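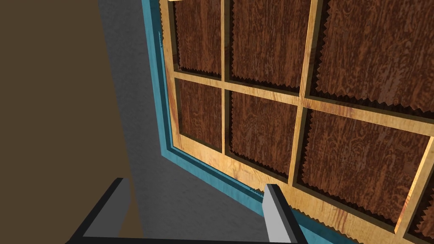

*Page last changed: 09/01/2020*

## Voma Book Swap, planning meeting minutes

**Opening.** Minutes of the last meeting approved with one fix: the school on Okeke Street gave 227 books, and the list had left off the last box.

**Winter swap.** What a turnout! The picture book table was bare before lunch and the crime readers stayed until closing (two of them are now trading by mail). Agreed to run it again in the same hall and open half an hour earlier.

**Sorting.** Big talk about whether cookbooks and gardening should share a section. Agreed to split them. Travel guides older than 2000 go in the free box by the door.

**Money.** The Hekus Fund grant came through, $3000, which is wonderful news. First use is large print books, then audiobooks if there's anything left. Quotes from Ralto Books to be read at the next meeting.

**September fair.** We have a double stall! Ideas so far:

- blind date with a book, wrapped in brown paper
- story hour for under-fives
- poetry by the pound, 5 dollars a bag

**To do**

- Book the hall
- Write to the school with thanks
- New sign for the door, bigger letters

Meeting closed at 8:40 pm.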